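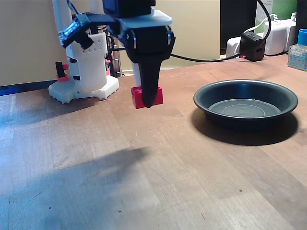 Why do the boards keep warping toward the outside after casing-in?

Too much water in the paste on the cloth side, and not enough pull from the pastedown to answer it. The grain direction may be making it worse, but I checked the grain on the last batch and it was fine, so I have lost my favorite excuse.

5 July 2023, bindery bench, Larnham

Notes on the second try at the Fosville ledgers. The first try is on the shelf by the door, where the covers are slowly opening on their own like clams. They have been there since January and people have started putting mail in them.

Paste: wheat starch, cooked in the double boiler, sieved twice. One part starch to five parts water, which is thinner than I like for cloth and thicker than I like for paper, so everyone gets to be unhappy. Left it to cool under a wet cloth. The skin formed anyway. Threw out the skin, kept the rest.

Mix for covering: 70 percent paste, the remainder PVA. I know there is a school of thought in this shop that says PVA is cheating. That school is welcome to cover the next batch.

Board is the Jomberg gray, the heavier one. Cloth is the green starch-filled, end of the roll. The roll end had a crease running the whole width that will not iron out, so two of the covers have what I intend to call a texture.

Pasted out the cloth, waited, laid the boards down, turned in the corners. The wait matters more than I have been giving it credit for. On the first cover I went straight down with the board and got bubbles near the spine edge. On the second I let the cloth relax until it stopped curling and it went down flat. Wrote WAIT on a piece of tape and stuck it to the brush jar.

Pastedowns are the Ikeda paper, long grain, cut to run head to tail. It stretches more than the paper we had before. My first one grew so much across the width that it hung over the fore edge, and I trimmed it wet, a thing I tell students never to do. It tore. Cut the replacement narrower and pasted it a little drier, straight paste, no PVA, for more pull.

Pressing: blotter, then waxed paper, then the pressing board, light nip for the first stretch. Changed the blotters when they felt cool to the back of the hand. Then full pressure overnight. Last time I left them in for 18 hours, decided that was plenty, and took them out to admire. They were flat for as long as I was admiring them. This time they stay in until the blotters come out bone dry, and I will go and admire something else.

Humidity in the room is up to 70 percent in the afternoons, thanks to the window that doesn't close. I am logging it in the back of this book, though I don't know what I plan to do with the log. Shout at the window, probably.

Still to do:
Line one spare board with scrap on the inside only and see how far it pulls with nothing fighting it.
Order more blotter. The 100 sheet pack, the small one costs nearly as much.
Ask Fosville whether the labels go on the spine or the front. Their letter says both in different paragraphs.
Wash the sieve. It was soaking when I left and had started to look like soup.

Joints on the covers in the press are set with the brass-edged boards. One of those has a ding in it, lower left, so watch for a matching ding in the cloth. If it shows, that cover goes to the bottom of the stack.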